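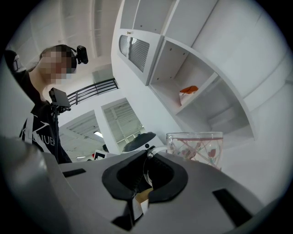

I gave up instant coffee in May and went back to tea, which sounds like a small thing but has taken up a fair bit of my head since. I grew up in Tivcombe, where the water is soft, and I now live in Grudcombe, where it isn't. The same tea bag makes two different drinks.

In Tivcombe my mum left the bag in for two minutes and it came out a clear red brown. In Grudcombe the same bag for the same time gives you something grey with a skin on top. You can scrape the skin off with a spoon but it comes back. For the first year I lived here I blamed the milk.

I've now tried most of the usual fixes. A jug filter helps a lot for the first fortnight and then less each week until you remember to change the cartridge. Bottled water works but I don't want to carry it up the hill. A squeeze of lemon clears the skin straight away, though then you can't have milk. Boiling the kettle twice made no difference that I could taste.

What did help was changing the tea. Ingvild Lundgren at work put me on to a loose leaf called Kamel, which is a strong, small leaf that stands up to hard water. It comes in a tin of 51 servings, an odd number, and I have not managed to get 51 out of it. I make it in the pot, four minutes, lid on. It still goes a bit cloudy if I let it sit.

The other thing is the cup. I used to drink everything from the same thick mug, and I thought people who fussed about cups were being silly. I've come round a bit. In glass you can see how strong the tea is before you add the milk, so I take the leaves out when it looks right and stop watching the clock. The drawback is that glass loses heat faster, and you have to hold it by the rim. 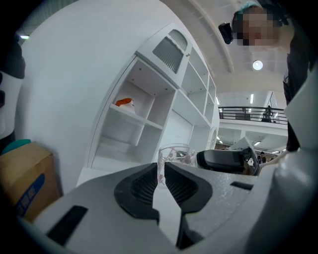
Clear glass cup with the pink flowers.

As for the kettle, mine is a Fevex and it furs up badly. I descale it with plain white vinegar, half vinegar and half water, left for an hour and then boiled and rinsed three times. If you only rinse it twice the next pot tastes of chip shop. Citric acid does the same job with less smell, and a 1000 gram bag has lasted me since I moved in.

I did think about a proper softener under the sink. The quote was £501 with fitting, and the man said most people keep a separate tap for drinking anyway, so I would have paid all that and still had the same tea. I said no.

My mum came to stay last month and brought a bottle of Tivcombe water in her bag, without being asked. We made a pot with it and a pot with mine. Hers was better. She has said she'll bring two bottles next time.

Search this blog
Go

Recent posts
Getting the bus to Tivcombe with a bike
Soup for a cold kitchen
The back bedroom window, again
Comments (23) on why I stopped buying biscuits

Contact | Copyright, all rights reserved | Back to top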